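# Build the Boring Part First

Two arms, one table and a box of toy bricks, after a winter of evenings and more trips to the hardware store than I'd like to add up.

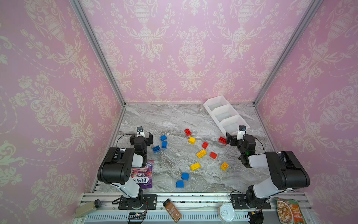
*The sorting cell at the Pludonby workshop: bricks on the table, divided tray in the back right corner.*

I have been building a two-arm sorting cell in a shared workshop, and I have come to an opinion that the other members are tired of hearing. Most people who build a robot at home spend their money and their attention on the arms. They should spend both on the table, the walls, the rail and the wiring. The arms will only ever be as good as the thing they are bolted to.

My first version had no frame. I clamped a single arm to the end of a workbench at home, wrote some code over a few nights, and got it to pick up a brick and drop it in a bowl. I was very pleased. The next evening it missed every time. My son had leaned on the bench while doing his homework and shifted the clamp by the width of a pencil line. I fixed the clamp, and then the lamp got moved, and the camera took the shadow of a brick for a brick.

I blamed the arm. I read reviews of better arms. I came close to ordering one that cost more than my car was worth at the time.

Hsin-yi Ng talked me out of it. She had a bench near mine at Pludonby and had spent years setting up packing lines. She looked at my clamp and asked how I knew where the table was. I said I had measured it. She asked when. That was the whole conversation, more or less, and it saved me a lot of money.

So the second version started with aluminum posts and a base that doesn't move. Each arm is bolted to its own black plate at the front. The plates took me longer than anything else in the build. I drilled the first pair by eye and had to throw them out. For the second pair I borrowed the drill press, made a paper template, and checked the holes against the arm base before I cut anything. If you have access to a drill press, use it. If you don't, find a shared shop that has one. This is the best reason I know to pay dues.

The total so far is $2,216, and I kept every receipt. The arms are the biggest part of that, which I think is true for anyone. But when I look down the list, the purchases I regret are nearly all things I bought to make up for a bad setup: a brighter lamp, a heavier clamp, a second camera stand, a set of rubber feet. None of them are in use now.

The walls get the most comments. They are covered in pink damask wallpaper with urns and garlands, and visitors assume it is a joke. I wanted walls because people walk past all evening in work shirts of every color, and a camera that sees a man in a red shirt behind a red brick has a harder job than it needs. Plain gray board would have given me a plain background. The trouble is that I don't want a program that only works in front of plain gray board. A kitchen has patterns in it. So does a living room. The marble pattern on the tabletop is there for the same reason. I would like the thing to learn bricks and ignore decoration, and for that it needs some decoration to ignore.

Reginald Holloway disagrees with me about this. He thinks a beginner should make the problem as easy as possible, get it working, and add trouble one piece at a time. He built a pick-and-place machine he calls Szabo, with a white table and white walls, and it was sorting screws while I was still hanging paper. I can't say he is wrong. For a machine that will do one job in one spot, his way is faster and cheaper. My answer is that most of us at home don't have one job. We have an idea that the robot might be useful someday, and it is a bad surprise to find out after a year that it only knows one wall.

Where we agree is bricks. Toy building bricks are the best practice material I have used. They are cheap and hard to damage, and the colors are easy to tell apart. They also come in sizes that ask different things of a gripper. A long yellow one lying at an angle is easy to see and easy to grab badly. A blue one standing next to another blue one is worse, because the open fingers need somewhere to go. I use a tray with three compartments and three colors of brick, and I could work on that alone until next October without running out of mistakes to fix.

Two arms were probably too many. I'll admit that. The plan was to have one arm work the left side and the other work near the tray, and a good share of my time now goes to keeping them out of each other's way. A second arm more than doubles the work. The cables alone are a project. If I were starting over, I would build the frame wide enough for two, drill for two, and mount one – then wait until I was bored with it.

The small camera on top of each gripper is the one piece of extra hardware I would defend to anybody. Before I had those, the gripper would block the view of the brick at the exact moment I most needed to see it. They add weight and another cable each. They are still worth it.

I should say something about tidiness, since I have been handing out advice about boring things. The rail along the front of my cell collects stuff. There is a spice jar on it, and a can, and a power adapter, and a little circuit board with its wires showing. There's a purple bag of Fox's berry candy on the table itself, by the left arm. I'm not proud of the circuit board. It belongs in a box, and I have been meaning to make one for a long time. Loose electronics near moving parts is the kind of thing I would criticize on someone else's bench.

The sorting software has a name, Endance, which was my daughter's choice. It is not ready to share. In my last long session I set a target of 40 bricks before stopping for the night, and I spent most of it re-tightening one plate. I had used the wrong washers. I changed them the next evening and wrote the right size on the post in marker, where I can read it from my stool.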